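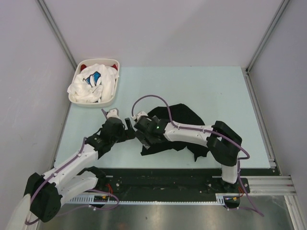
By the Stastum bench team | 05/05/2020 | Grippers and arms

Cloth trials: first results from the two-arm cell

Since February the two-arm cell has been used for one job, which is comparing fingertips and jaw settings on clothing. Several readers wrote in after the last issue to ask how the cloth work was going, so this item covers what was tried, what the numbers look like so far, and what gets changed next.

The setup is simple. Both arms are bolted to the black plate along the front of the table. A shallow white tray holds the clothes to be picked. A heap of black cloth goes out on the table surface itself. The two arms take turns picking from the tray or from the heap, and on some runs they work together, one holding and the other pulling. The camera for these runs is the overhead one. We tried running from wrist cameras in the first two weeks and went back to overhead, mostly for the sake of the cables.

Two gripper setups were compared. The first is the Linley jaw with its stock fingers. The second is the same jaw fitted with fingertips cut to the Rätsep pattern, which come to a narrower point. Both were run on the Tolero controller with the same speed limits, so any difference should come from the fingers.

Up to the end of last month we had logged 3,649 pick attempts. A pick counts as good if the cloth leaves the surface, stays in the jaws for 10 seconds, and comes down inside the target area. By that measure 3,339 of them were good. That is better than we expected for soft goods, but the total hides a few things.

Most of the bad picks came from the tray. Clothes bunch up against the rim, and when a jaw comes in at a low angle it tends to touch the rim before it gets hold of any fabric. The controller reads that contact as a grip and closes. The arm then lifts with nothing in the jaws. The stock fingers did this more often than the narrow ones. Raising the approach angle helped both, at the cost of a slower pick.

The other tray problem is picking up two things at once. When a second garment is lying under the first, a deep pinch will take both. The narrow tips were worse here, because they push further into the pile before closing. We have not settled on a fix. Weighing the load at the wrist was suggested, but a sleeve that is still dragging on the table throws the reading off.

Dark cloth on the open table was easier to grip and harder to see. The black heap stands out well against the pale green-blue surface, so finding the outline was never an issue. Finding a fold inside the outline was. The depth readings on the black cloth were patchy and the picker often fell back on the edge of the heap, where a loose corner sticks out. Those edge picks worked well enough. If you only need to lift the cloth and move it, edge picks will do. If you need to spread it out flat you want to choose your corner, and we can't do that reliably on black yet.

White clothing in the white tray gives the opposite trouble. A print on the fabric helps a good deal, as does any strip of color showing underneath. A plain white shirt in that tray is the hardest thing in the set for the outline finder. We have asked for a tray in another color.

Some notes on the arms, for anyone building a similar cell:

Cable slack. The purple cables are clipped along the white links and left in a loop near the gripper. Too short a loop and the wrist joint pulls against it at full turn. Too long and it gets down into the work. We re-clipped both arms 7 times before leaving them alone. Keep the clips off the joint housings.

Reach. The arms overlap in the middle of the table by a good margin. That is what you want for handing cloth from one to the other, but it means the planner has to keep the forearms apart when both are low. We added a rule that only one arm may be over the tray at a time. It slowed the two-arm runs and ended the bumps.

Fingertip wear. The narrow tips wear at the point and should be checked at the start of each session. A worn tip still grips cotton. It slips on anything smooth.

Lighting. The steel floor panel below the rail throws back soft streaks of light. We masked that strip out of the overhead view in software and had no further trouble with it.

Our view at this point is that the Rätsep tips are the better choice for open table work and the stock Linley fingers are fine for trays if the approach is steep enough. We would not buy a second set of either on the strength of these runs alone. The clothes used were mostly cotton, and towels and knitwear are still to come.

Next up is a repeat of the tray runs with the steeper approach set as the default, then a batch with one setup on the left arm and the other on the right. The run logs and the Tolero settings file are on the shared drive under "cloth cell". Fingertip drawings are in the same folder. Please use the second revision, as the first has the screw holes in the wrong place.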